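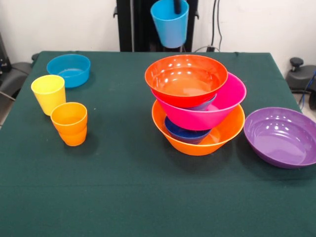 Gaetano Cattaneo had promised his sister he would be at Irnness by four, and at four he was still standing in the kitchen at Mondevero, wondering what a man takes to a christening. He had the green cloth, of course, and the bowls, the red-orange one and the hot pink one that leaned beneath it in the stack, but bowls want something to go in them, and his mother had always brought plums.
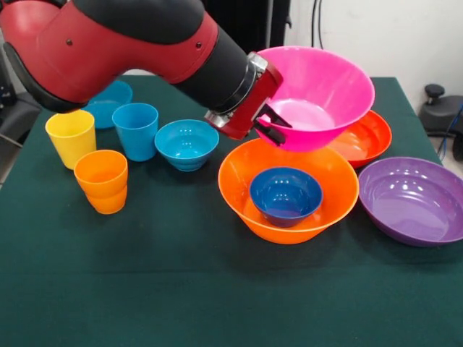

The big pink bowl, over the green cloth.

So he went out to the orchard in his good shoes (a mistake, it being June and the grass long) and found the plums as hard as marbles, every last one. He picked a few anyway, and then a few more, talking all the while to his mother, who had been gone 21 years and still had opinions about his shoes.
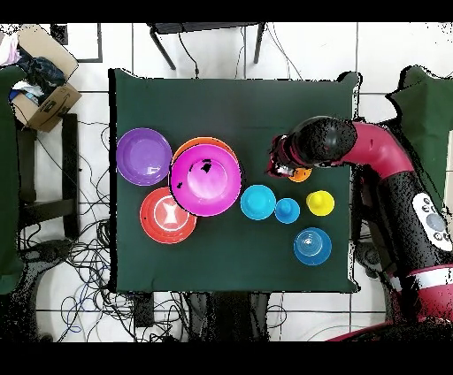
By the time he reached the gate the bus was coming down the hill, and old Rinaldi leaned out and shouted, "Are those for eating?"

"They're for the baby," said Gaetano, and climbed aboard.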